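Home Corner: the basket on the table

Neelam Joshi asked me back in the spring to write something about laundry for this newsletter, and I put her off for months, partly out of laziness and partly because I didn't think I had much to say about it. Then September came, the evenings got cooler, all the dark sweaters and long-sleeved things came back out of the drawers, and I found I had quite a lot to say after all. So thank you, Neelam, for your patience, and I hope this makes up for the wait.

My main piece of advice, if you only read this far, is to get your laundry basket up off the floor and onto a table. I spent the better part of 30 years folding clothes on the bed, bending down to a basket by my feet, and then wondering why my back ached by Tuesday night. A table is the right height, it has a flat top, and you can walk around it. Ours is a light wood one with a cable hole in it, meant for a desk I suppose, and it does the job beautifully. 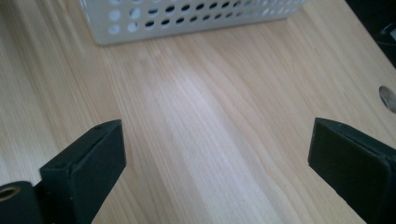 I wipe the top down first with a barely damp cloth and let it dry while I make my tea. Dark clothes pick up every crumb and every speck of lint, and there is nothing more annoying than folding a clean black top and finding half of breakfast on the back of it. If you have a table that also gets used for meals or homework, please don't skip the wiping. It takes less time than going over everything with a lint roller later.

As for the basket itself, I am firmly in favor of plain white plastic with holes in the sides. I know the woven ones are prettier (my sister in Tilton has a lovely one with a lid, and I admire it every time I visit), but they snag knits and they are a misery to clean. Plastic you can rinse in the tub. The holes let the air through, and that matters if something goes in a bit less dry than you thought it was. I'd also look for smooth, rounded corners and a good thick rim, so you can carry it against your hip without it digging in.

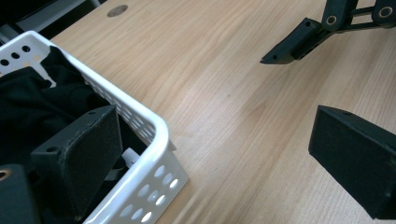 Now, a basket is not a cupboard, and I say this as someone who has treated it like one for days on end! Other things find their way in if you let them. Chargers, keys, a glasses case, once a jar of Pathak pickle that I had been hunting for since lunch. So before I fold a single thing I lift the clothes out and see what's at the bottom, and anything hard goes to one side. Pockets get checked again at this point too, even though they were checked before the wash.

Then I do the big pieces first, while I still have the energy. For a black sweater or a long-sleeved top, I turn it face down, smooth it out from the middle with both hands, bring the sleeves straight across the back and fold it up from the hem. If it's something I wear a lot I don't fold it again after that, it just goes on top of the pile. Pallavi Pant rolls hers and swears they come out with fewer creases. We have been arguing about it for 12 years and I don't expect either of us to give in now.

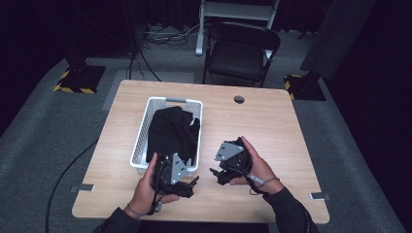 Is it all right to leave dark clothes sitting in the basket overnight?

One night does no harm as long as they are fully dry and piled loosely. Past that the creases start to set, and you'll want to hang things up in the bathroom while you shower, or give them a few minutes in the dryer with a damp washcloth.

I keep my folding to 3 loads a week, and with the radio on each one takes me about the length of a gardening program. If you have your own way of doing it, or you want to take Pallavi's side about the rolling, send Neelam a note and she'll pass it along to me. Next time I'm hoping to write about blankets, provided I can get ours down from the top of the closet.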